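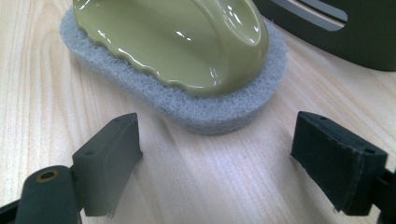 2. Progress against the work plan, November

2.1 Scope of this period

The review of the Trenia hand-held gripper kit moved from bench checks to household objects. The kit is supplied by Clindex and is being assessed for purchase by the Harawira site. Bench checks were covered in the previous report and are not repeated.

The object list was agreed with the site lead, Elsie Halliday, at the start of the period. It covers cleaning tools, kitchen items and small containers. Cleaning tools were done first. The scrubbing brush, with its smooth, rounded plastic handle over a thick fibrous pad, was put on the list to compare a hard grasp surface with a soft one on a single object.

2.2 Work completed

Operators recorded 40 grasps on the scrubbing brush. Of these, 35 were accepted under the grasp criteria in the test plan. The other 5 were rejected: the fingers closed on the upper curve of the handle and the brush rotated before it cleared the table. Grasps taken lower down, across the pad, held in every accepted run. The operator notes have been amended to call for a lower approach on domed handles.

Finger opening was adequate for all cleaning tools on the list. No adjustment to the linkage was needed during the period.

2.3 Finger pads

Pad condition is now logged at the start and end of each session. The log separates surface wear, frayed edges and movement of the pad on its mount. Only the first two have been entered so far. Neither has been tied to a change in grip, and the review will not draw a conclusion on pad life until the kitchen items are finished.

Clindex has quoted for replacement pads, sold in pairs. The quote does not state a service interval. We have asked for one in writing.

2.4 Software and data

The Girnow logging package was installed on the second workstation. Export works, but session labels longer than the display field are truncated in the summary file. The full label is kept in the raw log, so no data have been lost. A shorter labelling scheme is in use until the supplier issues a fix.

2.5 Schedule and budget

The cleaning tools stage is closed. Kitchen items will take 6 working sessions, which is unchanged from the plan. Spending is within the approved amount for the stage. The one unplanned cost was freight on the spare mounting brackets, charged to consumables.

2.6 Decisions requested

a) Approval to order one spare set of finger pads before the kitchen items begin.
b) Confirmation that small containers stay in scope. Removing them would shorten the review but leave the narrow-opening grasps untested.

Attachment A: session log
Attachment B: supplier quote, Clindex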